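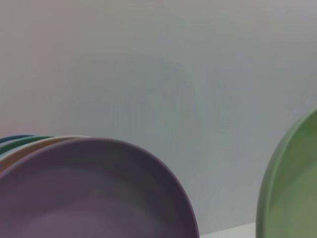 Figure 1. Wrist view of the plate-sorting task, with four plates leaning together on the left and a green plate on the right.

3.2 Demonstration Procedure

Demonstrations for the plate task were collected by remote control. The operator, seated behind a partition, moved a hand-held leader arm while watching only the wrist view. Bethel Mamo and Aminu Danladi recorded 200 demonstrations in 2 blocks of equal size, alternating as operator after each block. Kinaesthetic teaching, in which the arm is guided by hand, had been trialled in October and was set aside for this task, as the demonstrator's forearm regularly entered the view.

Each demonstration began from a common home pose and ended when the operator released the plate. Of the recordings, 19 were excluded prior to training owing to dropped control packets. Failed grasps followed by a recovery were retained and labelled accordingly.

Operators reported that judging depth was the principal difficulty. At close range a single rim may occupy much of the view – the purple plate in Figure 1 is typical – and there is little behind it against which to gauge distance. Colour was of some assistance in telling neighbouring rims apart. Dorothy Treloar, project supervisor, recommended that a second, fixed view be offered to operators in the next stage.

Stumwood Robotics Teaching Laboratory | Student Project Reports | Contact the laboratory office | Back to top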